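Speaker notes – "Repair instead of replace: what small appliance shops can learn about spare parts"
Session after lunch, August. Hall is small, speak without microphone if possible.

**Slide 1 – title**

Say good afternoon, say thanks to Molatik for the room. Wait until the door is closed.

First sentence: "I want to talk about the smallest thing in your shop, the part you cannot find."

**Slides 2 and 3 – sorting**

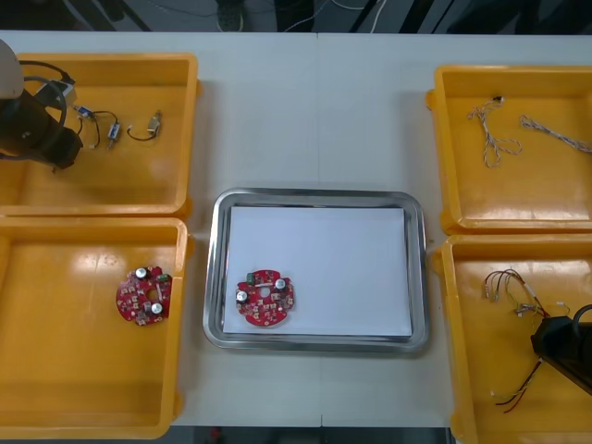 Yellow bins and a metal tray on a white table, on both slides. 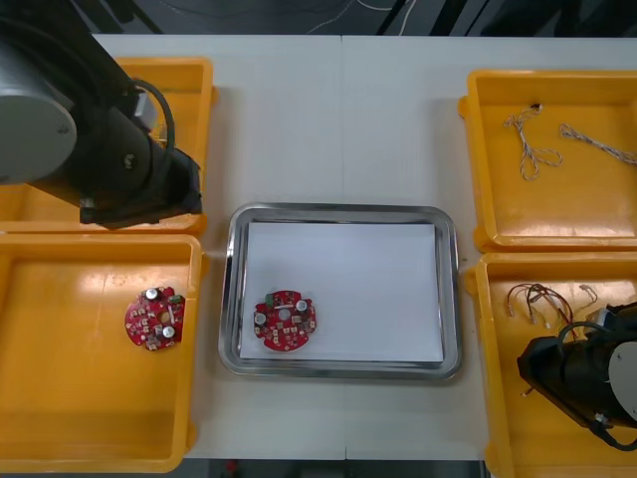

At the rehearsal in Sorkus came the objection that sorting is a luxury, and that a shop with one mechanic has no time to put every screw in its place. Take this seriously. Answer slowly: the time is spent anyway, only later, when the customer is already standing at the counter.

**Slide 4 – the Guerra shop**

- Guerra is a repair shop for coffee machines and vacuum cleaners.
- The stock list had 2549 entries when they started to clean it up.
- After removing doubles and parts for machines that do not come in anymore, 610 entries stayed.
- Pause here. Let people read the two numbers.

Explain what a "double" is: the same gasket written under the supplier's name and again under the name of the machine. Both entries were correct, so it was difficult to see the problem.

**Slide 5 – how to name a part**

Two rules only:

1. Begin with what the part is (gasket, switch, hose), then the size, then the machine.
2. Write the supplier's code in its own column, never in the name.

Show the good and the bad name next to each other. Do not read them aloud, they are long.

**Slide 6 – used parts**

This is the part where people disagree, so go carefully. A used switch can be sold if it was tested and if the customer knows it is used. Guerra writes it on the bill in full words. I also keep used parts on a separate shelf – mixing them with new ones makes trouble with warranty.

**Slide 7 – software**

I am asked every time which program to take. Guerra uses Clonero, I use a plain spreadsheet. Say that both work if one person is responsible for the list. Do not go into prices.

**Slide 8 – homework**

Ask them to choose one drawer, empty it, and write down every part in it before they order anything new.

Questions. If no questions come, ask who has parts for machines they have not seen for years. Finish before 3:30, the next group needs the hall.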